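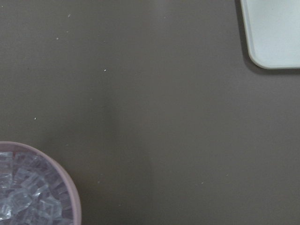
Compte rendu — réunion de l'association de quartier Pluka
24 décembre 2019, salle du bas

Présents : bureau au complet, neuf adhérents. Deux excusés. Début avec un quart d'heure de retard (clés).

1. PV précédent
Approuvé sans modif. Une abstention.

2. Fuite du local rue Draner
Plombier passé deux fois. Joint changé, mais l'auréole au plafond s'agrandit toujours. Devis Kvam : 400 euros pour reprendre la descente, peinture non comprise. Deuxième devis demandé à Vurnano, pas reçu. On relance, décision par mail avant la mi-janvier. En attendant — vider l'étagère du fond, les cartons de livres prennent l'humidité.

3. Vide-grenier de février
Date à caler avec la mairie, dossier déposé, pas de réponse. Emplacements : même tarif que l'an dernier. Discussion assez longue sur les professionnels : refusés, sauf le stand de crêpes. Tables à emprunter à l'école, il faut quelqu'un avec un utilitaire. Tracts : 1000 exemplaires, 200 gardés pour les commerçants, le reste en boîtes aux lettres. Relecture à faire AVANT impression cette fois, l'adresse était fausse.

4. Comptes
Environ 200 euros de reste sur la fête d'automne une fois la sono payée. Subvention versée, le justificatif manque encore. Cotisations : relance en janvier, petit mot simple, pas de courrier recommandé comme proposé. Vote : pour à l'unanimité moins une voix.

5. Divers
— Bac à compost : couvercle cassé, à remplacer.
— Éclairage du passage : signalé à la mairie, re-signaler.
— Chauffage de la salle : baisser en partant svp, il est resté allumé tout le week end.
— Demande du club de lecture pour un second créneau : ok à l'essai jusqu'à Pâques.
— Double des clés : un trousseau manque toujours à l'apel.

Prochaine réunion : en février, date envoyée par mail. Point vide-grenier en premier.

Séance levée à 20 h 40.

Contact — Mentions légales — © 2019 Association Pluka — Haut de page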